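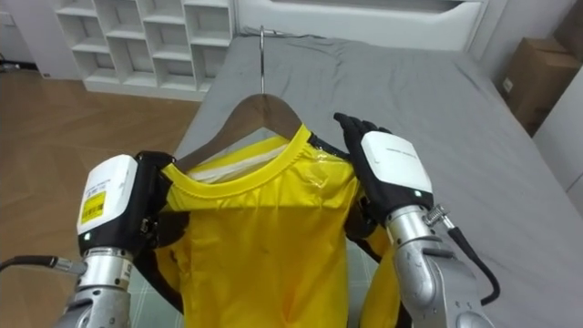
Issue 191, page 14

Last updated 20/07/2021
Reading time: 3 minutes

Katsuhiko Wada started selling secondhand clothes from the front room of a rented house in Studcombe. He now has a shop on the main street, two part-time staff and a back room where most of the work gets done.

"People think the job is finding things," he says. "Finding things is easy. I get offered more than I can take every week. The job is sorting, mending and pricing."

In February he bought the stock of Asar, a small menswear store in Curimbridge that was closing down. It came to 818 pieces, most of them shirts and knitwear, and it took him until the spring to get through it. Some had never been sold and still had stickers on them. Others had been returned and put back in boxes without being checked.

"I paid one price for everything," he says. "You can't pick. If you pick, they raise the price on the good ones."

He sorts by fabric first, then by condition. Color comes last. Bright clothes sell slowly in winter and quickly once the weather turns, so he holds them back. Dark blue sells all year.

Wada learned to sew from his aunt, who did alterations for a tailoring firm called Sugawara. He still uses her machine. Cuffs and collars are the usual repairs -- he will turn a collar if the customer asks, but says few people under 50 know it can be done.

"They bring in a shirt with a worn edge and they think it's finished. I tell them the other side of the collar is like new. Then I have to show them."

Storage is the main problem. The back room holds roughly 1,000 garments if they are folded, and far fewer if they are hung. He folds knits and hangs everything else, and he won't use wire hangers. They leave marks in the shoulders, he says, and customers notice.

He has been asked to open a second shop in Curimbridge and has said no twice. The rent is lower there, but he would need someone who could price without calling him.

"Pricing takes years," he says. "I still get it wrong. I sold a coat last winter for a third of what I should have. The woman was very happy. She came back and bought a scarf."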